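July, 6:40 a.m.

Overnight batch finished before I was up. Counter on the collector reads 1444 episodes kept for the kitchen set, after filtering. The filter dropped more than I expected from the Bruvedow layout, nearly all of them on the same check: object pose at the last step outside tolerance. I have not decided whether the check is too tight or the episodes are bad. Spent the first hour replaying instead of launching anything new.

Notes on the replay, so I don't have to do this again.

The wrist view is the problem child. The third-person view makes every approach look fine. From the wrist, the arm comes in rolled well over, and the policy has to work out from counter edges and panel borders which way is down. In training data from the Iten layout the roll stays small, so the model has seen very little of this. When I trained on Iten alone and tested on Bruvedow it reached for the wrong side of the mug handle in 17 trials and I blamed the handle geometry. I now think it was the roll.

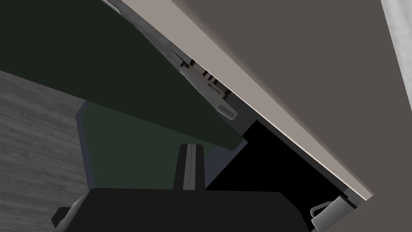

Wrist view, simulation. Mug at lower right, handle toward the gripper.

Rendering is adequate. The cavity under the counter goes to solid black, so the mug handle is a light gray outline with no shading behind it to give depth. A real camera would pick up some noise and bounce light in there. I raised the ambient term by a small step and re-rendered one episode to compare. The handle reads better and the dark green surfaces stop merging into the shadow. Left the old value in the config for the existing data and put the new one in a separate file, so the two sets can be mixed or kept apart.

There is also a small label in the slot below the counter edge. At wrist resolution I think it says "Green Circle". It came in with the asset pack textures. Added label textures to the randomization list. I don't want the encoder to learn that one as a landmark, and barely legible or not, it could.

10:15 a.m.

Changed the start-pose sampler. Wrist roll now draws from a uniform range instead of a narrow normal centered on zero. Joint limits reject a fair share of the draws, so the generator is slower. Acceptable. Also logged the sampled roll with each episode, a field I should have had from the start. Without it I can only recover roll by going back through the joint states, and the older Arik recordings do not store those at full rate.

The Khasawneh layout still fails to load. The counter collision mesh has a hole in it and the mug falls through during settling. Repaired it by hand once already and the fix was overwritten on the next export. Moved the repaired mesh out of the export folder.

4:50 p.m.

Started 3 short training runs: old data, new roll range only, new roll range plus the lighting change. Same seed, same step count, same held-out episodes from Bruvedow. One of them died on a full disk after 2 checkpoints. Cleared the replay renders from this morning and restarted it from scratch so the comparison stays clean.

To do: loosen the pose check by a single notch and count what comes back. Look at the rejected episodes from the wrist view first, before touching the threshold. Ask for more disk.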